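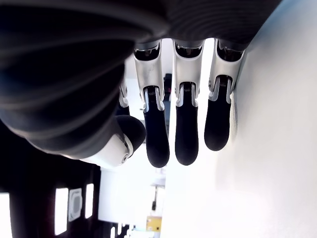 *White shells, black rubbery tips, springs in the joints.*

Irngate, 1/9/18. Quick one before I lose the thread. The Girberg hand kit is good and I still wouldn't buy it. Not at 3,000 a unit plus 377 a year for the Stonevon service plan.

The hardware, fine. Black pads on the fingertips, small coil springs right there at the hinge pins where you can get a look at them. I like that. Zervas hides everything under a sleeve and you wait 3 weeks when a joint goes stiff.

But who needs four fingers and a thumb to pick up a packet? Most of our work is bags and pouches. Soft stuff, light stuff.

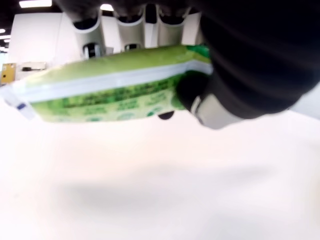
*Green and white pouch, held at one end, clear of the surface.*

A suction cup does that job for 82. Ugly, cheap, and you keep a spare in the drawer. The sales sheet says "human-like" over and over and I don't see why thats a selling point on a packing line. My own hands are lousy at packing.

Sell me the palm and two fingers. Drop the plan, publish the parts prices. Then call me in January next year and I'll probaly sign.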